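### 3.2 Mix design and curing of the test slabs

The slabs were cast in November at the Pastine yard, in the covered bay normally used for kerb units. Three binder blends were compared: a general purpose cement control, a blend with 30% fly ash by mass of binder, and a blend with 50% ground slag. The water-to-binder ratio was held at 0.42 for all three. Coarse aggregate was a crushed basalt with a nominal maximum size of 14 mm, taken from a single stockpile so that grading would not vary between pours. Aggregate moisture was measured at 6 a.m. on each casting day and the batch water was corrected to suit.

Each slab measured 2,000 mm by 700 mm and was 125 mm thick. Formwork was steel with sealed corners. Concrete was placed in one layer, compacted with an immersion vibrator and struck off with an aluminium straight edge. Finishing was done by the same two workers throughout. Trowelling began when a boot print was no deeper than 3 mm, following the practice described by Ramasamy and Kulkarni for exposed footpaths. The fly ash blend reached this point later than the control on every casting day, and the finishing crew noted that it was easier to close.

Curing was by wet hessian under polyethylene sheet for seven days. The slabs were then moved to an open rack, where they remained until coring. Temperature was logged at mid-depth and 15 mm below the finished surface. One logger in the slag series failed on the second day and its record was left out of the analysis.

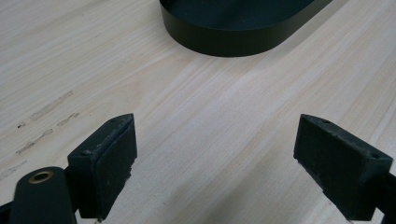
Figure 4. Pale wooden tabletop with fine, wavy grain; a black oval container is at the far side.

Cores of 100 mm diameter were taken at 28 and 91 days. Coring positions were kept at least 150 mm from any edge and clear of the logger cables. In total 141 cores were accepted for testing. Cores with visible honeycombing, or with a length after trimming of less than 100 mm, were rejected and replaced from the same slab where space allowed. Ends were ground flat. No capping compound was used.

### 3.3 Abrasion and scaling

Abrasion resistance was measured on the trowelled face with a rotating cutter under constant load. Wear depth was read at eight points on the track and averaged. The method is sensitive to laitance, and the first reading on each face was therefore discarded. In all, 302 valid readings were obtained across the three blends. Meenakshi Shenoy carried out the readings on the control and fly ash series, and Geetha Raju those on the slag series. A subset of faces was read by both operators, and the difference between them was smaller than the scatter within a single face.

Scaling was assessed on separate specimens under a 3% sodium chloride solution. Loose material was collected after every fifth freeze-thaw cycle, dried to constant mass and weighed. The visual rating used in earlier Podudex trials was also recorded, but it is reported only in the appendix. It did not separate the blends at low mass loss, and two of the raters applied the middle grades differently.

The slag blend lost more material than the control in the first ten cycles and then levelled off. This is consistent with a weak carbonated skin over a dense interior, as proposed by Rondonuwu for precast stair treads. The fly ash blend showed no such early loss. Its scatter between specimens was wider, however, and the difference from the control at the final cycle should be treated with caution until the second casting season is complete.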